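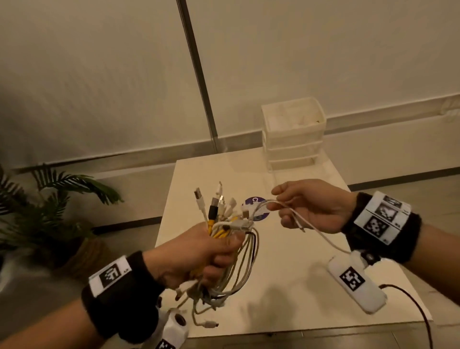
Abb. 1: Kabel vereinzeln von Hand, Bündel in der linken Faust

Projektbericht "Otik" - Kabelsortierer im Eigenbau
Oriana Jara, Abgabe 1. Juni 2019

3. Vorgehen

Ziel war ein kleiner Greifarm, der aus einem Haufen Ladekabel eins nach dem anderen rauszieht und ablegt. Gebaut in der offenen Werkstatt in Wernville, gedruckte Teile, Servos aus der Restekiste, Steuerung über ein Zornus-Board. Budget 200 Euro, wurde knapp eingehalten (Netzteil war schon da).

Erst mal musste klar sein, wie man das überhaupt mit der Hand macht. Klingt banal, war aber der längste Teil. Bündel fest halten, dünnes Kabel zwischen Daumen und Finger, ziehen. Marker an den Handgelenken, damit wir die Bewegung später nachrechnen können. Insgesammt 62 Durchgänge aufgezeichnet, davon 30 brauchbar. Beim Rest waren die Marker zu oft verdeckt oder die Zuordnung ist mittendrin gesprungen.

Auswertung in Kurzform:
- Die haltende Hand macht mehr Arbeit als gedacht. Ohne Gegenhalt kommt der ganze Haufen mit.
- Stecker bleiben in Schlaufen hängen, vor allem die dicken.
- Gezogen wird selten gerade, meistens mit kleinem Bogen nach oben.

Daraus folgt: ein Arm reicht nicht. Im Mai also umgeplant auf 2 Arme, einer hält, einer zieht. Halteteil ist nur eine Klemme mit Schaumstoff, mehr war zeitlich nicht drin. 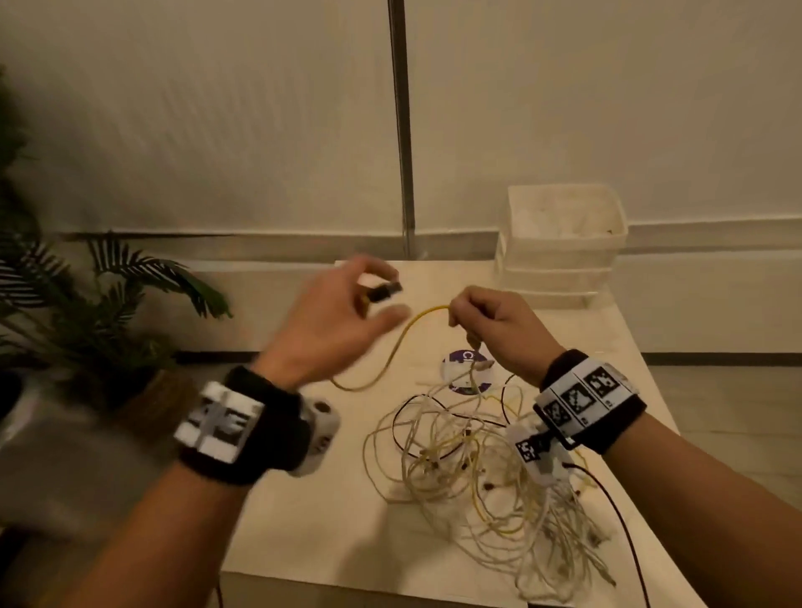 Schwierig bleibt das Ablegen. Wenn das Kabel noch irgendwo im Knäuel steckt, muss man den Stecker führen und gleichzeitig das Kabel locker lassen. Von Hand geht das nebenbei, für Otik haben wir dafür noch keine vernünftige Regel. Jetziger Stand: Kraft am Servo über den Strom schätzen, bei Schwellwert stoppen, ein Stück zurück, neu greifen. Funktioniert bei gelben Kabeln ganz gut - bei weißen auf hellem Tisch findet die Farberkennung die Kante nicht. Eine dunkle Unterlage wäre der nächste Versuch, die Matte von Cisneros ist bestellt aber noch nicht da.

4. Offene Punkte

Kalibrierung dauert zu lang. Klemme rutscht bei dünnen Kabeln. Code für die Markerauswertung muss noch aufgeräumt werden, liegt im Moment in drei Ordnern mit fast gleichem Namen. Stückliste und Schaltplan siehe Anhang, die Verkabelung vom zweiten Arm wird dort noch nachgetragen.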